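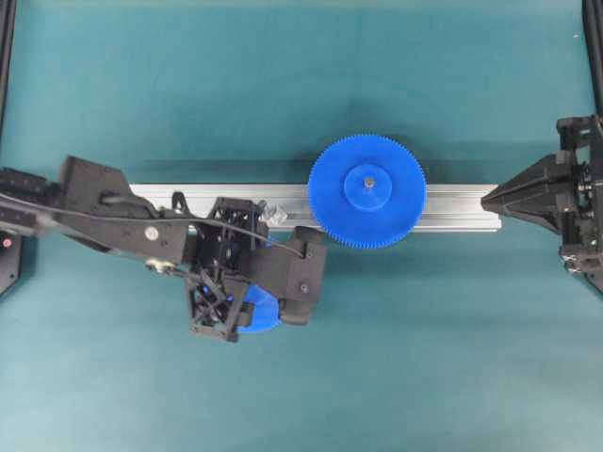

Workshop tips: looking after the bench and the small parts on it

By Nazmiye Karaca
Updated July 2022

Most of the time lost in a home workshop goes to looking for things, cleaning up after things, and redoing a job that was set up badly. These tips cover the bench top, small parts, plastic gears and a few repairs that come up again and again.

Cover the bench
A mat saves the bench and saves the part. Buy one plain color with no pattern, in a shade you don't often see on hardware. Black screws vanish on a black mat and steel ones vanish on gray. Green and blue-green are easy on the eyes under a strong lamp.

Wash the mat with dish soap and lukewarm water, then lay it flat to dry. Don't lean it against a radiator or leave it in a parked car. A mat that has curled can sometimes be saved by warming it in the sun for an hour and leaving it under heavy books overnight. Keep solvents off it. Acetone leaves a dull patch that stays.

Cheap mats slide. A strip of rubber shelf liner under each end stops that.

Light
One overhead lamp puts your own shadow over the work. Add a second lamp on the side opposite your writing hand, low enough that it shines across the bench. Low light also makes dropped parts easier to find on the floor. Turn the overhead off, lay a flashlight on the floorboards and look along the beam.

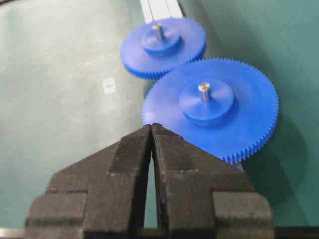
Taking things apart
Set out a muffin tin before you start. Screws from the first step go in the first cup, screws from the second step in the next, and so on. When you put the thing back together, work backward through the cups.

If two screws look alike, check the length before you put either one back. A long screw in a short hole will crack a plastic case, and it usually goes in easily right up to the crack.

When a screw goes back into plastic, turn it counterclockwise first until you feel it drop into the old thread. Then tighten by hand. Power drivers are too strong for this.

Masking tape and a pencil will label almost anything. Peel the tape within a week or so, before the glue sets hard.

Storing small parts
I used Saraç drawer cabinets for years and still have one. The drawers have no stop at the back and will come all the way out if you pull fast. A dab of hot glue under the rear lip fixes it. For longer pieces I use the Kaswood trays, 5 to a shelf, with a label on the front edge and another inside the tray.

Sort by what a part does, with size as the second step. Gears and pulleys go together, hinges and catches go together, springs get a lidded jar.

Cleaning plastic gears
Use an old toothbrush and warm water with a drop of dish soap. Brush along the teeth from one face to the other so the grit is pushed out of the gaps. Rinse, shake and dry on a towel. Skip the dishwasher, which can warp thin plastic.

Don't use cooking oil or a general-purpose spray on them. If the gears need grease, get one marked safe for plastics and put on very little. The small tube from Drenard cost me 4 dollars in May and it will outlast me.
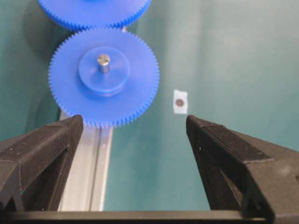 Two blue plastic spur gears on a teal-green surface.

Before refitting, run a fingernail around the teeth. A chipped tooth will catch. Replace the gear if you find one, and look at the gear it meshes with too.

Stuck lids and seized bolts
For a glue bottle, stand the cap in hot tap water for a few minutes and twist with a rubber glove. Rub a little petroleum jelly on the threads before closing it again.

For a rusted bolt, put on penetrating oil in the evening and leave it until morning. Tighten it a hair before you loosen it.

Sweeping up
Brush the bench from the back toward you, into a dustpan held against the front edge. Go through the pan with a magnet in a sandwich bag before you empty it. Turn the bag inside out and the screws stay in it.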